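Ball rebound bench - notebook

October 2022

Set up the drop rig again after moving benches. Gilberto Zapata had the release plate apart last week and it went back together with the lower bracket flipped, so the first batch of drops came out skewed to the left. Turned it around, re-levelled, threw those numbers out.

Question for this round is whether the Pronlow match balls lose bounce over a season faster than the Kyriakidis ones. The club at Hindbridge has been grumbling since April that the Pronlows go dead by mid-season. They sent us 10 used balls, five of each make, all labelled with the colour of tape we asked for.

Procedure as before: inflate, leave overnight at room temperature, check pressure again in the morning, then 18 drops per ball onto the concrete pad. Discard the highest and lowest. Ball gets a quarter turn between drops.

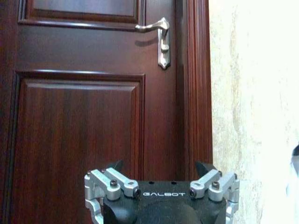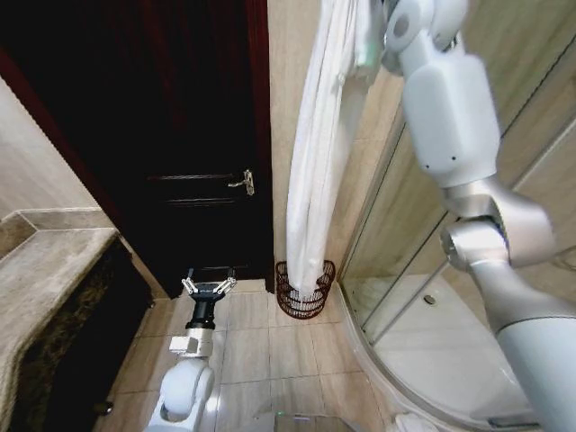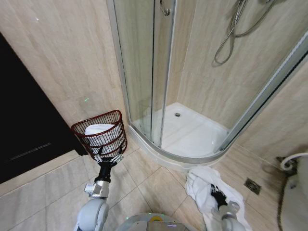
Reading time: 2 min

Pressure held overnight on all but one. Pronlow number four was well down by morning and I could hear it at the valve. Put a new valve in and started it over, but it should be marked separately in the sheet and not averaged with the rest.

Kyriakidis balls are tight as a group. Pronlows are more spread out, and the two worst are also the two heaviest, which makes me think water in the panels more than anything to do with the bladder. Will weigh the lot again after a few days on the drying rack before saying so to the club.

Sunee Mahawong did the wear cycles on the new Pronlow. Machine was set for 749 kicks and tripped out at 500 - counter was fine, the foot had worked loose on its shaft. She tightened it and ran the remainder. Centre of the panel is scuffed but the seams look good. Rebound on that one still to do.

Also tried the Flonora turf sample under the drop rig, just to see. It slides on the concrete when the ball lands off-centre, so the results are no use yet. Needs to be glued to a board. There is an offcut behind the lathe that should be big enough.

To do:
Reweigh used balls after drying
Rebound test on the worn Pronlow
Thread lock on the kicker foot
Glue turf sample down, leave to cure
Ask Hindbridge how they store the balls - shed or clubhouse
Order valves, we are down to the last two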